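Search this site Search

November, evening

Another full day on the dishes task. I am writing this at the kitchen table with my shoes off and a cup of tea going cold, and I want to get it down before I forget which things went wrong and in what order.

I got to Pinwood at ten to eight. The heating had not come on, so I kept my coat on while I started everything up. The arm needed homing twice before it would agree where zero was. After that it behaved until mid-morning. I cleaned both camera lenses, ran the check clip, and opened a new session in Plasard, the program we use for logging. It asked me for the task name again, although I have typed the same name every day this month. I have asked for it to be remembered. I will ask again.

The task is to move a thing from the bowl to the plate. I hold the handset, the arm copies my hand, and the computer keeps the joint positions and the pictures from both cameras. Then I mark the run good or bad, put everything back somewhere slightly different, and go again. The target for this task is 1,243 good runs. When I sat down this morning we had 600. When I left we had 841, so that is 241 in a day, my best so far. I would not want to do it every day. My right wrist is sore along the outside and I have put a cold flannel on it.

The morning runs were mostly sponge. The sponge is easy. It squashes, and the gripper can be a long way out and still come up with it. I got into a rhythm and then noticed that I was doing the same movement every time, straight up, across, straight down. The notes from Gikton are clear that they want variety, so after the first break I made myself come in from the left for a while, then from the right, and let go at different heights. It feels clumsy. I did one where I went in, missed, backed off and tried again, and I kept it, as they have asked for some of those. I am never sure how many is enough.

Just before lunch the second camera stopped sending pictures. There was no warning on the screen. I only found out when I played back a run and one side was black. I lost 2 runs to it, which could have been much worse. It was the cable, the same one as last time. I have taped it down along the leg of the stand and written it in the fault book. A new one should be ordered. I put that in the fault book too.

Lunch was the rest of the lentil soup, in the car, with the radio on. It rained hard for the whole of it.

The afternoon was the wooden block, and that was slower. It slides about in the bottom of the bowl, and if the fingers come down on a corner it shoots up the side. I marked a lot of these as bad. I had a long think about one where the block landed on the edge of the plate, stayed there for a moment, then tipped in. It ended in the right place. But I had not meant it to go like that, and a learner would take it as a thing to copy. I marked it bad in the end, and then spent the next few runs wondering if I had been too strict. There ought to be a third choice. The form has only the two.

The message from Galli came at three. They have trained on the first batch, and their model reaches for the bowl correctly nearly every time but lets go too early, before it is properly over the plate. They think we put the plate too close in the early sessions. I looked back at my own clips and they are right. I had been setting the two dishes almost touching, as it made for a shorter trip and a quicker run. So from three o'clock on I left a proper gap, and I moved the plate nearer to me in some of the runs and further back in others.
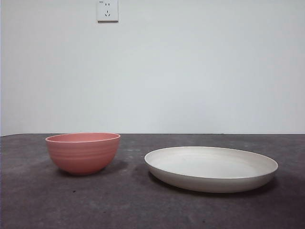

Bowl and plate with a gap between them, the plate a little forward.

The longer trip adds a few seconds to each run, and over a day that mounts up. I still think we can finish before the end of the month if the arm stays well. I would like to swap the pink bowl for something duller at some point. I suspect the model finds it by colour and nothing else, and it would be lost with a grey one. I wrote that in my reply to Galli and have not heard back yet.

Backed up to both drives, checked that the numbers matched, turned the arm off at the wall and locked up at twenty past six. It was dark and still raining.

For tomorrow: ask about the cable. Take the wrist support, it is in the hall drawer. Start with the block while I am fresh and leave the sponge for the afternoon. Buy milk on the way home, as I forgot it tonight.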